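Lonine Community Boards > House and Home > Cleaning and Clearing

Thread: Sorting the rubbish in a shared unit — bins, snack bags and a concrete floor

marrow_and_mint wrote:
Hello all, long-time reader and only an occasional poster, so do be gentle. A few of us share a ground-floor unit at Menwood (it's mostly craft and repair things, a bit of everything if I'm truthful) and since July I've somehow become the person who does the rubbish. I don't mind it, I rather like a tidy-up with the radio on, but I've got to the point where I'd love some advice from people who've been at it longer.

The floor is bare concrete and rough with it, all blotches and scuffs, so anything dropped on it seems to vanish until you tread on it. We've got small plastic bins dotted about, the round sort with mesh sides, and my question is really whether to line them or not. I've been leaving them unlined and tipping them into a big sack at the end of the day. Here's one of them, and you'll see it's hardly bursting. 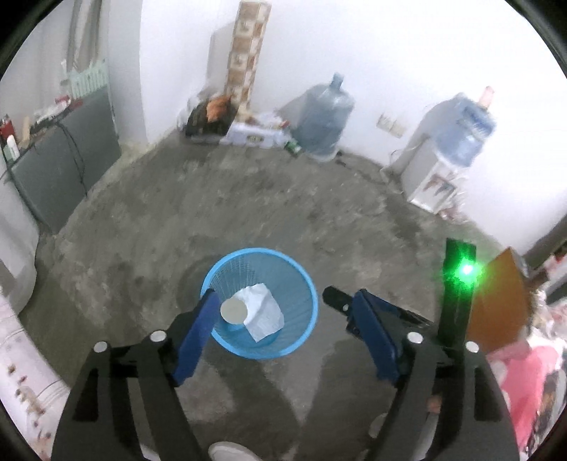 The blue mesh bin, with a crumpled bit of paper at the bottom.

The trouble is that paper is fine in a mesh bin and food packets are not. Crumbs go straight through the holes and then I'm on my knees with a dustpan. Would you line them, swap them for solid ones, or make a rule about what goes in?

—
pegbag wrote:
Line them! I had mesh bins in the sewing room for years and every one of them shed threads and pencil shavings on the carpet like a moulting dog. A small liner folded over the rim and you'll never look back. I bought a roll of 1000 in a fit of enthusiasm and I expect to leave the remainder to my grandchildren.

—
Old Boutros Road wrote:
I'm going to disagree with pegbag, in a friendly way. Lining a bin that only ever has a sheet of paper in it means throwing away a good bag with next to nothing inside. I'd keep the mesh ones for dry paper only and have one solid bin with a lid for anything that's been near food. We did this at the allotment hut and it took a little while for people to get the hang of it, but they did, and I now empty the paper bins once in a blue moon.

—
pegbag wrote:
You don't have to throw the bag away, though! You tip it out and put it back. Mine last for weeks. I do take the point about food, mind you, I wouldn't want to reuse one that had had a yoghurt pot in it.

—
thimblewick wrote:
Can I ask what colour everyone's bins are? I ask because we had all blue ones and no one could remember which was for what, and in the end we tied a bit of ribbon on the paper ones. It looks slightly like a christening but it works.

—
marrow_and_mint wrote:
Thank you, all of you, this is so kind. I love the ribbon idea and I've got a drawer full of the stuff.

I think Old Boutros Road may have it with the separate food bin, as it's the packets that really try my patience. We're a snacky lot — somebody is always opening something — and by late afternoon the worktop has its own little population of wrappers. I had a proper go at it today and got them all together in one spot before deciding what went where. The crisp-packet kind of bag is the worst of the bunch, with that silvery lining that holds on to every last crumb. They never stay folded, either. I press one flat, turn my back, and it has opened itself up again like a flower.
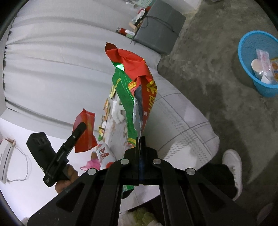

So what I've been trying is to shake each bag out over the sink first, then roll it up from the bottom and tuck the end in, and it does take up a great deal less room that way. Bottles I keep to one side, as they get a rinse and go in with the plastics. It's the in-between things I dither over, all the odds and ends that might be rubbish or might be part of someone's project. I once threw out a scrap of felt that had been cut to a pattern and I still feel dreadful when I think of it. Does anyone have a system for the maybes?

—
Paloma Tillman wrote:
A maybe box! I swear by it. Ours is an old shoebox on the shelf by the door, and anything I'm not sure of goes in there overnight. If it's still there when I next come in, and I've asked whoever happens to be about, out it goes. It has saved a pair of reading glasses, a great many buttons and half of somebody's tax return.

I'd also say, as gently as I can, that you shouldn't be shaking out other people's crisp bags, love. That's their job. Pop the food bin right next to where they sit and they'll use it, people are mostly just lazy about distance. We moved ours to the end of the table and the difference was plain by teatime.

—
Old Boutros Road wrote:
Quite right about distance. I'd add one thing on the rolled bags, which is to check whether your council wants them at all. Ours won't take the foil-lined ones in the recycling, so they go in with the ordinary rubbish however beautifully you've rolled them. There's a collection point for soft plastics in the foyer at the Wirnis hall, but they're fussy about crumbs and sent me home once with the whole carrier.

—
thimblewick wrote:
I don't roll, I tie. You flatten the bag lengthways, fold it into a strip and make a loose knot. My brother-in-law and I saved them through a whole winter to see how many would go in one biscuit tin and we got to 154 before the lid gave up. I wouldn't recommend it as a hobby but it did pass the evenings.

—
pegbag wrote:
154! I'm impressed and a bit worried about your salt intake.

Back on the floor for a moment, marrow_and_mint, have you thought about sealing it? Bare concrete gives off dust for ever, and you can sweep until you're blue in the face. We did our garage with a plain clear sealer, two coats with 24 hours between them, and the brush glides over it now. You'd need to clear the place first, I'm afraid, and keep everyone off it, which may be the harder part!

—
Old Boutros Road wrote:
I'd get permission before putting anything on that floor if it's a rented unit. And do try a stiff broom and a bit of damp sawdust first, it's cheap and it picks up a surprising amount.

—
marrow_and_mint wrote:
It is rented, so I'll ask before I get carried away with sealer. In the meantime I'm going for sawdust on the floor, ribbon on the paper bins, a lidded one by the table for the food packets, and a maybe box as soon as I've found a box (there's one under my bed with boots in it, and the boots can fend for themselves). And Paloma, you're right about other people's crisp bags, I shall try to sit on my hands.

pegbag, I haven't forgotten the liners. If the food bin turns out to be a horror I may come begging for a few off that roll.

—
pegbag wrote:
Any time! Send me a message with your address and I'll put a bundle in the post.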